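FOR IMMEDIATE RELEASE

Julleck Publishes Free Table-Clearing Guide for Shared Lunch Spaces

3/30/22 – Julleck, which supplies and services break rooms in small office buildings, has published a free guide to clearing a shared table after a takeout meal. The guide is called Clear by the Bag and covers the mix of food, packaging and dishes that is left on a work table when several people eat at it and go back to their desks.

The guide is a single folded sheet. One side shows the order of work. The other side is a chart of common items, with space for each building to write in its own recycling rules. Julleck has printed 3000 copies and will begin mailing them to customers in April. A version for home printers can be downloaded at no charge.

"We got tired of seeing signs that say please clean up after yourself," said Gladys Lema, who manages the break room program at Julleck. "People read it and they don't know where to begin. Is the container trash if there is still food in it? Whose bowl is it? So they leave it."

The sheet asks people to start with one empty paper bag, usually the one the food came in, stood upright at one end of the table. Wrappers, used paper cups and loose plastic go into it first. Food that is still good is closed up and moved to the fridge. Bowls and basins go to the sink last, when there is room to carry them.

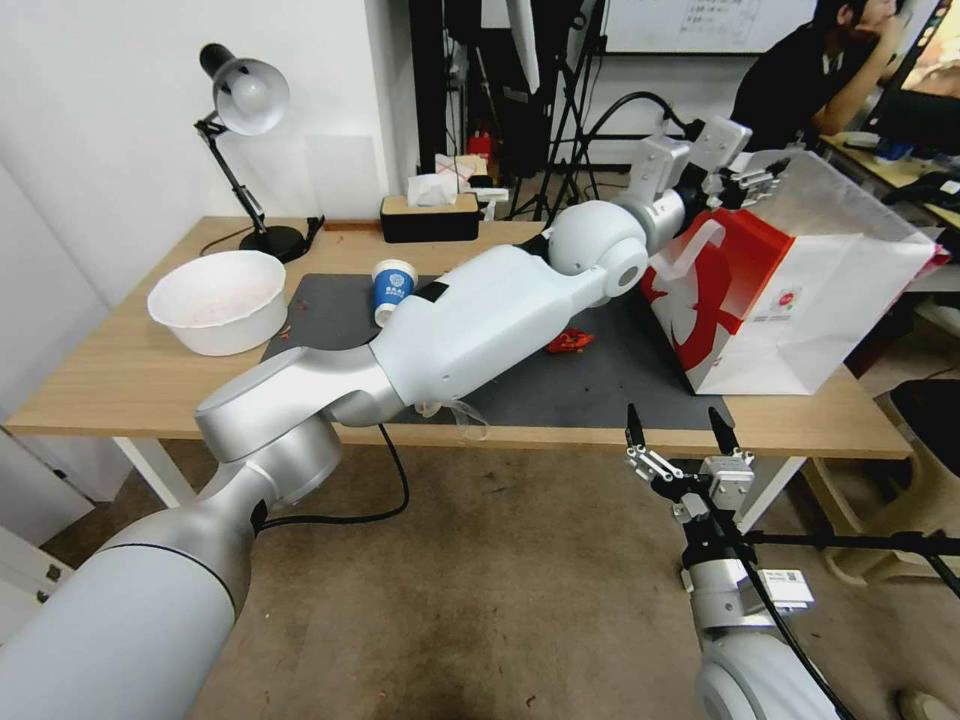

The order was settled after a survey that Julleck ran with its customers over the winter. Staff in 161 break rooms filled in a short form on what was left out at the end of the lunch period and how long it stayed there. Paper cups and thin plastic were named most often. Food in clear containers came next, and many of the forms said it was thrown out because no one was sure who had bought it.

Salim Muli, who put the survey together, said the answers changed the first draft. "We had dishes at the top of the list. The forms said people get to the sink, start washing, and the table stays the way it was. We moved dishes to the end and the draft got a lot shorter."

Clear containers get their own section. Snap-lid packs of fruit or small vegetables, such as cherry tomatoes, should be shut and labeled with a name and a day. If other food has landed on or around the pack, that is picked off before the lid is closed. Julleck will send a strip of blank labels with each printed sheet.
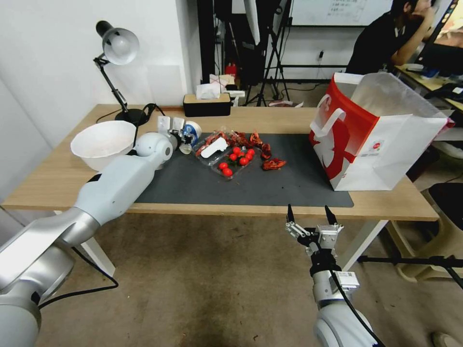
Cherry tomatoes in a clear clamshell container on a dark gray table mat, with a white plastic bowl off to the left.

Mats are covered too. Many of the tables Julleck services are work tables for most of the day, with a lamp and a mat that stay in place through lunch. The guide says to leave the mat down until everything on it has been dealt with, then lift it by two corners and tip the crumbs into the bag. The bare tabletop is wiped after that. Lamp cords should be moved to the back edge before any wiping is done.

"The cord was my addition," said Kipchumba Mwakalinga, who looks after deliveries and setup for the company. "I have pulled a lamp over with a dishcloth more than once."

The guide also takes up raw ingredients, which turned up on more of the forms than expected. An onion in a plastic bag is a common one. It is easily taken for trash, especially when the bag is crumpled. The sheet asks people to look inside any plastic bag before it is thrown away, and to put whole vegetables in a bowl at the side of the table where the owner can find them.

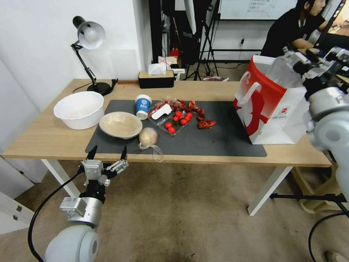

Paper cup, tomatoes and a bagged onion on the mat, with the shopping bag standing at the right end of the table.

Julleck tried two drafts of the sheet with tenants at Nzioka, an office building with shared floors and one long kitchen. Mwanaisha Makokha, who runs the front desk there, said the second draft was the one people used. The first had too much print on it and was taped over by a lunch menu within a few days. She said clearing after a group lunch used to take her about 30 minutes if she did it alone, and she now shares the job with whoever is left at the table.

She had one complaint. The chart lists drink cans under recycling without saying what to do when they still have something in them. The printed sheet now says to empty cans at the sink and set them beside the bag, separate from the trash. The same line covers crushed cans, which some buildings accept and some do not, and there is a box to check for either rule.
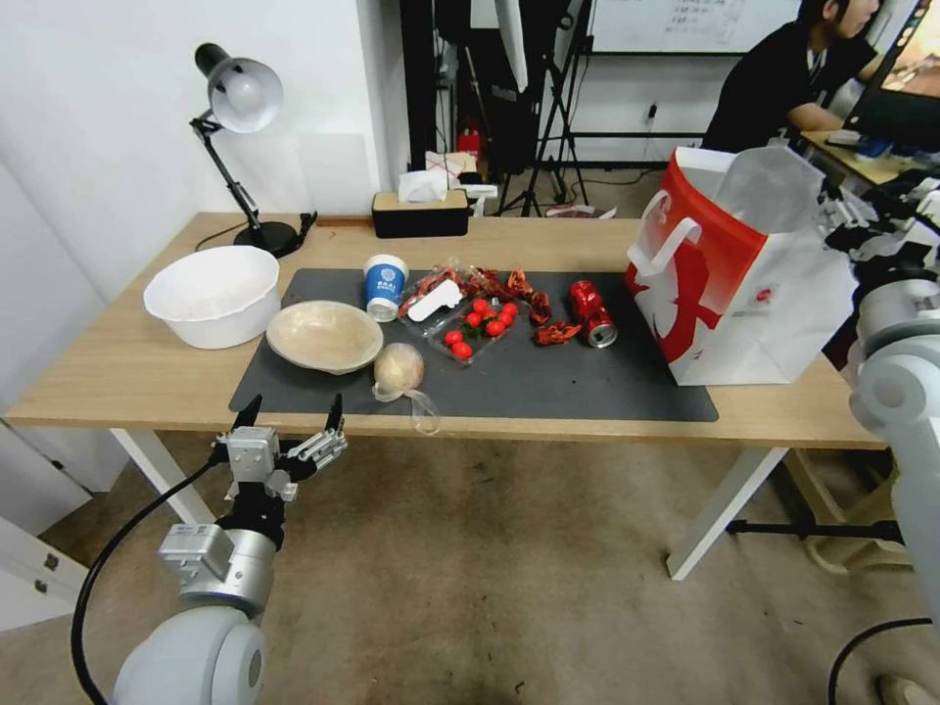
On the mat: a shallow beige bowl, a paper cup, tomatoes in their container and a crushed red soda can, with the paper bag at right.

Buildings that would like help getting started can ask for a Julleck staff member to come by at lunch and go through the sheet with tenants. The visit is free for the first 100 buildings that sign up. Esther Mollel is handling the schedule and asks that requests include the number of tables and whether the kitchen has its own sink – a few do not, and the last step is different for those.

A second sheet, on shared fridges, is being written now. Julleck expects to try it at Nzioka before it is printed. No date has been set.

About Julleck
Julleck provides tables, mats, lamps, kitchen supplies and regular service visits for shared break rooms. It works mainly with small office buildings and studios.

Media contact
Esther Mollel, Julleck
Printed copies of Clear by the Bag are available to reporters on request.

###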